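Setting up your first practice room

I'm Arnout Smits, and I look after the set-up guides for Stoltis, the simulator half of the Rurkside kit. If you've done the installation section you should have a licence key and a folder called rooms. If the folder's missing, go back and run the installer again before you carry on.

You'll need 23 GB of free disk space. I tried it with less on my old laptop and it gave up partway through unpacking the rooms, so do check first.

1. Open Stoltis and choose New practice room. The list is long (387 rooms at the last update!), so type Lunditdale in the search box and pick the first match.

2. Wait for the green tick beside the room name. The first load took my machine around 3 minutes, and later ones are much quicker.

3. Under Robot, leave the arm model on its default. You can swap it later, but the joint limits reset when you do.

4. Click Views and switch on both the room view and the gripper view. I keep them side by side – you'll be glancing between the two a lot.

5. Press Home arms, then nudge each joint a little with the sliders. Start slow. The speed dial goes up to ten and I rarely go past four.

6. Save the room under a new name. The supplied rooms are read-only, and any changes go when you close the program.

Note: the Dufour hand controller works here too. Plug it in before step 1 or Stoltis won't spot it, and you'll have to start the program again.

Caution: if you have a real arm plugged into the same computer, set Output to Simulated only before you touch a slider. The setting doesn't carry over from one room to the next, so check it every time.

Simulated views, with gripper fingers showing in each:

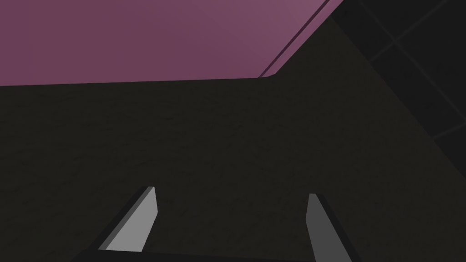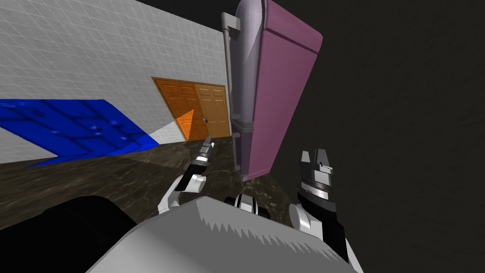 Can I use one licence on two computers?

You can install it on as many as you like, but only one can be signed in at a time. Sign out on the first from the Account menu and the second will be free to use straight away.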